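Última atualização: novembro

Relatório de progresso ao financiador
Avaliação do kit de pinça manual Oletti para tarefas com materiais flexíveis
Entidade executora: Mundis, Unidade de Automação de Embalagem

1. Enquadramento

O presente relatório dá conta dos trabalhos realizados no segundo período de execução do projeto de avaliação do kit Oletti, fornecido pela Bilgin no âmbito do contrato de cedência temporária em vigor. O projeto destina-se a apurar se o kit reúne condições para ser recomendado às unidades de embalagem que integram a rede Besavar, nas quais a abertura, o transporte e o fecho de sacos de plástico continuam a ser executados manualmente.

O kit é composto por pinças de acionamento manual, suporte de câmara, programa de registo e documentação técnica. O operador executa a tarefa com a pinça na mão e os registos obtidos são depois utilizados no treino do sistema que comandará o braço robótico instalado na célula de ensaio da Mundis. A avaliação incide sobre a ferramenta, a qualidade dos registos e o serviço de apoio prestado pelo fornecedor. O desempenho do braço robótico será tratado no relatório final, conforme o plano aprovado.

Mantêm-se sem alteração os objetivos, o orçamento global e a composição da equipa. O único ajustamento ao calendário diz respeito à formação de operadores e encontra-se descrito no ponto 6.

2. Trabalhos realizados no período

Foram recebidas 10 pinças, todas inspecionadas à chegada segundo a lista de verificação acordada com a Bilgin. Duas foram devolvidas por folga excessiva na articulação e substituídas pelo fornecedor dentro do prazo contratual. As restantes entraram em serviço sem observações.

A equipa realizou 164 sessões de recolha, das quais resultaram 3154 registos considerados válidos após revisão. Foram rejeitados 193 registos. Os motivos de rejeição mais frequentes foram a perda de seguimento da posição da pinça, a interrupção da tarefa pelo operador e a obstrução prolongada do campo de visão pelo próprio material. Os registos rejeitados foram conservados em arquivo separado, a pedido da Besavar, para eventual análise de causas.

As tarefas ensaiadas foram as previstas no anexo técnico: apreensão de um saco suspenso, abertura da boca do saco, transporte entre dois pontos da mesa e dobragem simples. O ensaio com sacos de fecho por pressão transitou para o período seguinte, por atraso na entrega do material de consumo.

3. Ensaios com sacos de plástico translúcido

O plástico fino e translúcido foi identificado na candidatura como o material de maior dificuldade, tanto para a preensão como para a leitura das imagens. A fase de aproximação, com os dedos da pinça fechados e o saco seguro à mão pela parte superior, recebeu por isso atenção particular no protocolo.

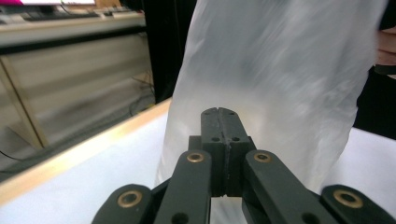 Mundis, célula de ensaio, novembro

Nas imagens recolhidas durante a aproximação, os dois dedos mantêm-se legíveis contra o saco. O contraste entre o plástico escuro da pinça e o tom branco leitoso do material facilita a identificação da linha de contacto entre os dedos, e os casquilhos dourados das articulações oferecem pontos de referência adicionais. A equipa propõe que a cor escura seja mantida nas futuras versões da ferramenta destinadas a este tipo de embalagem.

O próprio saco coloca mais dificuldades. Quando o material se desloca, as dobras surgem arrastadas e o contorno inferior confunde-se com o tampo branco da mesa. O efeito é mais acentuado na zona em que o saco se abre sobre a superfície. Foram testadas duas regulações do tempo de exposição; a mais curta reduziu o arrastamento, à custa de imagens mais escuras na zona dos braços articulados. Recomenda-se o ensaio de um tampo de cor neutra mais escura antes de qualquer alteração à iluminação, que é difusa e tem sido adequada às restantes tarefas.

Na preensão propriamente dita, os operadores indicaram que os dedos prendem bem uma dobra já formada, mas exigem várias tentativas quando o plástico se encontra esticado. A Bilgin disponibiliza uma ponta de borracha texturada como acessório opcional. O acessório foi encomendado e será avaliado com o mesmo protocolo, de modo a permitir a comparação direta.

4. Apreciação do kit

4.1 Ergonomia e robustez

A pinça foi considerada adequada a sessões de duração normal. Em sessões prolongadas, vários operadores referiram cansaço no polegar, associado à força da mola de retorno. O fornecedor admite a substituição por uma mola mais branda, mas adverte que tal reduz a velocidade de abertura. A decisão ficou adiada até haver resultados com ambas as molas.

Não se registaram fraturas nos braços articulados. O aperto dos parafusos dos dedos deve ser verificado no início de cada turno, instrução que não consta do manual e que a equipa solicitou que fosse acrescentada.

4.2 Programa de registo

A instalação decorreu sem dificuldades nos postos da Mundis. A exportação dos registos é fiável, embora demorada quando se tratam várias sessões em conjunto. A interface está disponível apenas em inglês. A Besavar considera a tradução condição necessária para a utilização nas suas unidades, e a Bilgin comprometeu-se a apresentar uma versão preliminar em português antes da próxima reunião de acompanhamento.

4.3 Documentação e apoio técnico

A documentação de montagem é clara e suficientemente ilustrada. O capítulo relativo à calibração necessita de revisão: a ordem das operações descrita no texto não coincide com a apresentada no ecrã. Os pedidos de apoio foram respondidos, em regra, no próprio dia útil. Um pedido relativo à sincronização de duas pinças em simultâneo permanece em aberto.

5. Execução financeira

A despesa do período ficou dentro das rubricas aprovadas. A rubrica de consumíveis apresenta execução inferior à prevista, em consequência do atraso referido no ponto 2, e solicita-se autorização para transitar o saldo para o período seguinte. A encomenda das pontas texturadas foi imputada à rubrica de acessórios, sem necessidade de reforço. Os comprovativos seguem em anexo próprio, pela via habitual.

6. Desvios e riscos

A formação de operadores da Besavar, inicialmente prevista para este período, foi adiada até à entrega da interface traduzida. O adiamento não compromete a data do relatório final, desde que a versão preliminar seja recebida no prazo indicado.

Subsiste o risco de os registos com plástico translúcido não serem suficientes para o treino na tarefa de abertura da boca do saco. Caso os primeiros resultados o confirmem, a equipa proporá a realocação de sessões atualmente destinadas à dobragem, tarefa em que a taxa de aproveitamento tem sido elevada.

7. Trabalhos previstos para o próximo período

- Ensaio das pontas texturadas com sacos suspensos e sacos pousados.
- Comparação entre o tampo atual e um tampo mais escuro.
- Início dos ensaios com sacos de fecho por pressão.
- Avaliação da mola de retorno alternativa.
- Verificação da interface em português e marcação da formação.

Solicita-se ao financiador a aprovação do presente relatório e a decisão sobre a transição do saldo de consumíveis referida no ponto 5.

Documentos relacionados
Relatório de progresso do primeiro período: instalação da célula de ensaio
Kit Oletti: lista de verificação à receção
Anexo técnico: protocolo de ensaio com materiais flexíveis
Besavar: requisitos para as unidades de embalagem
Ata da reunião de acompanhamento com a Bilgin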